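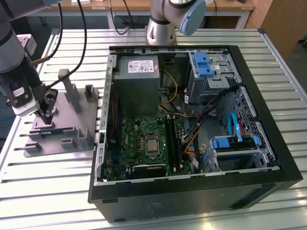 Print this page | E-mail this page

Edholm Golf Club opens new short course to visitors

July 22, 2005

Edholm Golf Club has opened a nine-hole short course on the land east of the clubhouse. Visitors can play it without a handicap certificate and need not be accompanied by a member.

The holes are all par threes. The longest, the seventh, measures 183 yards from the back tees and the shortest is the second at 99 yards. The greens were sown two summers ago and were laid out by the course designer Siv Hellström, who kept the old hedge line between the third and fourth.

"We had people ringing up who wanted a game but did not have four hours, or had never played on a full course," said club manager Zuzanna Szczepańska. "They can get round this one in an evening."

The course is open every day from 8 am, with the last start two hours before dusk. A round costs £16 for adults. Juniors play for half price and may go round as often as they like on the day. Clubs can be hired from the shop — a half set is plenty for most of the holes.

Head professional Eugeniusz Czerwiński will run beginners' lessons on the short course on Tuesday and Thursday evenings. Places are limited to six in each group and should be booked through the shop.

Societies may add the short course to a day on the main course. The clubhouse can seat larger parties in the Krajewska Room, and the bar menu is served until 9 pm. Bronisława Marciniak handles all society bookings and can send out menus and a tariff on request.

The main course is not affected, although the path to the twelfth tee now runs behind the practice ground. Members' car parking has moved to the Lelitz Lane side. Visitors should use the front car park and report to the shop before play. Soft spikes are required on both courses.

Press enquiries: Tülin Uysal, Edholm Golf Club, extension 330.

Contact us | Copyright 2005 Edholm Golf Club | Back to top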